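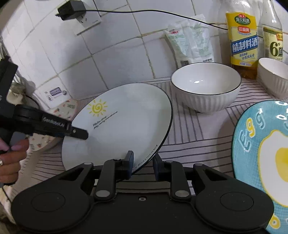 Two years without a dishwasher

2025-07-08

The dishwasher in our kitchen died two years ago, in August, with a full load in it. I had a repair person out from Lasis, the appliance place on the main road. The pump was gone and so was the control board. The quote for parts and labor came to more than I had paid for the whole machine, so I said no, paid the call-out fee and washed that load by hand.

I meant to buy another one that fall. I got as far as measuring the gap and printing out a page on a Manholm model that would have cost $1,671 with delivery and hookup. Then the car needed tires, and after that it was the holidays, and by spring I had stopped thinking about it. We are still washing everything by hand.

A few people have asked how that goes, so I am writing down what we do.

The first month was bad. I was washing the way I did in college, which was to let everything pile up until there were no forks. With four people eating at home most nights, that does not work. The pile gets too big to fit in the sink, you have to move it to run the water, and things get chipped. I broke a glass and a good bowl in the same week.

What fixed it was washing after every meal, including breakfast. Breakfast dishes take a few minutes. Dinner takes longer, and we split it so the person who cooked is off the hook. The kids wash on weekends and complain about it the normal amount.

Order matters more than I expected. Glasses go first while the water is clean, then silverware, then plates, then whatever was on the stove. I change the water before the pans if it looks gray. Anything with egg or oatmeal gets a cold rinse right away. Hot water sets egg and you end up scraping.

I went through several kinds of sponge and have stopped buying them. They smell after a week no matter what I do. I use cotton dishcloths now, a fresh one each day, and they go in with the towels. For pans I have a stiff brush and a chain scrubber for the cast iron. The dish soap is whatever is on sale. I tried an expensive one from Wosudton that was supposed to go further, and it lasted the same number of weeks as the cheap stuff.

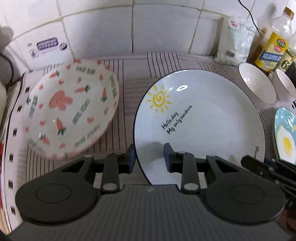 Drying was the other problem. Our counter is short, and if the rack is full there is nowhere to put a cutting board. For a while I dried everything with a towel the minute it was washed, which is a second job on top of the first one. Now we let things drain while we do something else, and the rule is that the rack gets emptied before anyone starts cooking. When that rule slips, the whole thing backs up. You come in to make dinner, the rack is full, the sink fills up behind it, and you are back to the college method.

We also own fewer dishes than we used to. I boxed up the second set and most of the mugs and put them in the hall closet. With fewer plates in the cupboard you have to wash the ones you used. I bring the box out when we have company and put it back afterward. I keep meaning to give some of it away, but my sister wants first pick and she has not been by.

The empty space under the counter turned out useful. I took the dead machine out the first winter, capped the water line and put in a shelf from Potgieter's salvage yard. It holds the stock pot, the slow cooker and the dog food. The shelf is a little too deep and sticks out past the cabinet fronts, and I have hit my shin on it many times. I should trim it.

As for water, I can't say if we use more or less. The bill moves around too much with the garden to tell. I do fill a basin instead of letting the tap run, and that has to help some. My hands were in poor shape the first winter until I bought gloves. Get the lined kind, a size up, and hang them by the cuff so the insides dry out.

I looked up the same Manholm last week and it is $2,007 now. My husband would still like one. He points out that I am not the one who usually does the roasting pan, and he is right about that. We said we would talk about it after the summer, when we know what the roof is going to cost.

Next post will be about the tomatoes, if there are any. Something has been eating the lower leaves and I haven't caught it yet.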